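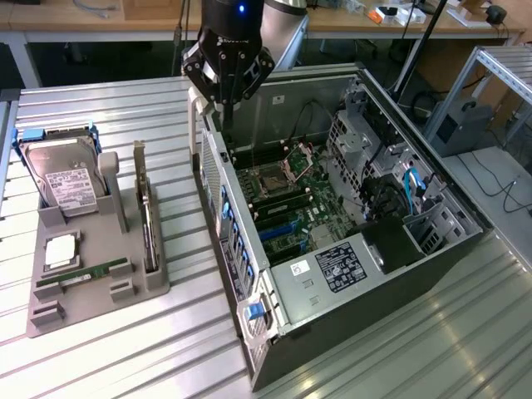
A reply from Khamphan, read out as the first item, asked that the tower units be released with the processor left out of the board. Their buyers fit their own parts, and an empty socket saves them a step. Khamphan also asked for the hard disk to be supplied separately in its caddy.

**Teardown and Refit Working Group – minutes**
December 28, 2020

**1. Matters arising**

The request was accepted for the Khamphan lot only. Units for Trastlow go out complete, as agreed in October.

**2. Handling of open cases**

- Cases are to be worked on lying on their side, with the side panel off and stored upright under the bench.
- The socket bracket may stay raised while the processor is out. A cap goes on before the case leaves the bench.
- Processors rest in the square recess of the parts tray, heat spreader up. Memory goes between the clip holders.
- Drives stand upright in the tray. The product label must stay readable for the stock entry.

It was noted that two units had reached packing with a SATA cable lying free inside the drive cage. Cables are to be tucked clear of the duct before the panel is refitted.

**3. Parts trays**

Printed trays remain in use. Zevora quoted 695 for a molded replacement set and Flekus quoted 940, both without delivery. The Flekus set has a deeper slot for expansion cards – the present holder is adequate for a bare bracket, less so for long cards. No order placed. To be looked at again when the print stock runs out.

**4. Stock**

Towers entered under the 2016 purchase are to be finished first. Power supplies stay in the case unless the test sheet shows a fault. Memory pulled from these units is logged by module, with the case number written on the bag.

**5. Actions**

- Revise the bench sheet to cover items 2 and 4.
- Confirm caddy packing with Khamphan.
- Order socket caps.

Date of next meeting to be circulated with the revised bench sheet.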